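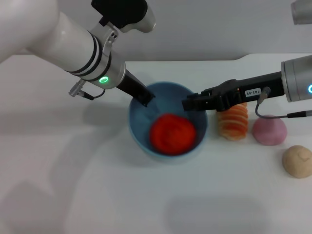

Play dough table — clean up and storage tips

Updated June 2020

Quick page, typed between loads of laundry. People keep asking for the dough stuff in one place so it's all going here. More when I get time.

Work on a white or light table if you have one. Crumbs show up right away and you get them before they're in the rug. Dark wood hides everything till you put your elbow in it.

One bowl in the middle. That's the whole system. Wide, smooth inside, deep enough that a fist size lump doesn't roll out. Light blue is good, red and orange dough stand out against it. Anything going away goes in the bowl first, THEN into tubs. Skip the bowl and you end up with pink in the tan.

Sorting order — brightest color first. Reds and oranges stain the pale ones, so get them off the table early. Tan and beige last, they pick up everything.

Striped pieces, coils, twists: don't try to pull the colors apart. Waste of an afternoon. Keep one tub for mixed and let it go brown.

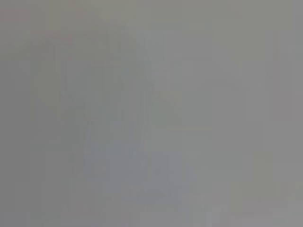
Gray, mostly.

Speaking of brown. Mixed dough isn't trash. Roll it flat, use it for pressing leaves or keys or whatever into. Last October we did acorns with it and it held up fine.

Cracked dough
If a ball has little cracks on the outside it's drying but not dead. Wet your hands, shake off, knead 2 minutes. Still crumbly? Few drops more. Do not run it under the tap, you'll get slime and have to start over. A tiny bit of hand lotion works too but the smell stays forever.

Salt crust on homemade — scrape it off, don't knead it in. Gritty.

Tubs
I use the Kassa ones with the screw lid, small size. The Patine snap lids look nicer but mine popped open in the drawer and everything inside went hard. Somebody wrote in to say the new Patine lids are better, havent tried them. Write the color on the lid with a marker. Yes even if the tub is clear, the lids get swapped.

Damp paper towel under the lid, folded small. Change it every week or it gets funky. Mold = throw out the dough, wash the tub hot.

Toys in with the dough
Plastic food, peppers and the like, gets dough packed in around the stem. Let it dry first!! Then an old toothbrush. Wet dough just smears deeper. Hard plastic only, nothing wooden goes in water.

Keep the toys and the dough apart when you put away. Same bowl is ok for carrying, but do one kind, empty it, then the other.
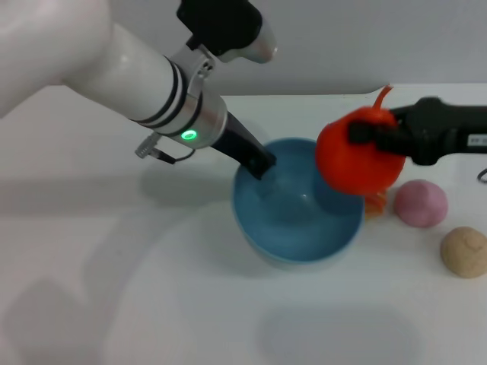
Wipe the bowl out between rounds too, dry cloth, takes a second. Dough film on the inside dries clear and then flakes into the next color.

The table
Plastic scraper first, or an old store card. Then a barely damp cloth. Too much water and you've made paste. For the bits that won't lift, press a lump of the same dough on them and pull up, it grabs its own crumbs.

Rug: leave it alone till its hard. Break it up with a spoon, vacuum. Ice cube helps on the soft stuff if you cant wait.

Food color stain on a white top — baking soda and a little water, leave 13 minutes (my oven timer is weird), wipe. Test a corner.

Next up: Steltbridge drawer dividers, and the glue page needs fixing, link to the Wostitz chart is dead.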